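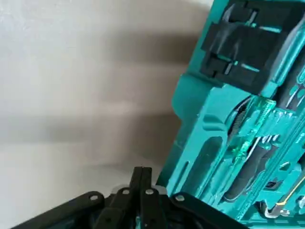 Re: [wesden-arms] Toolbox set is big enough, can we start training?

From: Desta Wako
Date: 2025-01-11

On the toolbox set, Tekleab wrote:

> We now have 3906 episodes in the Cliltier store and the toolbox
> ones are the cleanest of the lot. I'd like to freeze the set on
> Monday and hand it to Murkov. Two arms, wrist cameras on both,
> fixed camera over the table, no dropped streams that I can find.
> More of the same won't hurt but I don't think we need it. The
> policy should pick up the rest by itself.

I'd hold off. "Clean" here means the files open and the timestamps line up, and I'm glad they do, but that tells us very little about what is in them. I sat down last night and watched 100 toolbox episodes from start to finish. In 51 of them the case begins at very nearly the same angle. A model that learned to go to that spot on the table and close the fingers would look quite good on our own test split, and we'd all be pleased for a week.

Then there is the labelling. Anything where the operator didn't press the stop pedal went in as a success. I found 28 in my hundred that I would not have passed. Some are half a grasp and a long pause. If Murkov weights them all the same we are teaching the arms to dither.

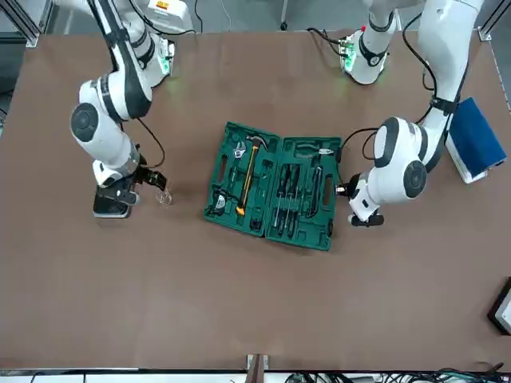
Both arms at the open toolbox, small clear cup beside one gripper.

My other worry is the clear stuff. From the fixed camera you can hardly pick it out against the brown board, and I doubt the model will do better than I can. The wrist view is where it has any chance, but the wrist stream gets shrunk hardest before training (who chose that setting, and when?). I asked before Christmas and got a link to the same config file I was asking about.
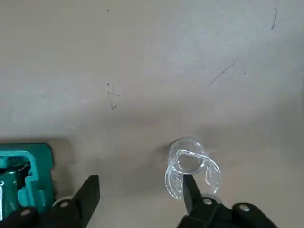
So before anybody spends compute on this, I would like to see one small run with the wrist images left at full size and one with them shrunk as now, same episodes, same seed. If there's no difference I will drop it and buy the biscuits.

As for "the policy should pick up the rest by itself" - what rest? If it means a case turned the other way round, or the cup somewhere new, then those need to be in the set, and mostly they aren't. I've heard the same line about the drawer task and that one still can't manage a drawer that starts half open.

What I'd want before a freeze:

- case angle changed between episodes, and the angle written down
- success marked by someone other than the operator
- a held-out table layout that none of us has trained on

I can do the relabelling for my hundred on Tuesday and put the list in the shared folder. Somebody else should do a different hundred without looking at mine first.

Desta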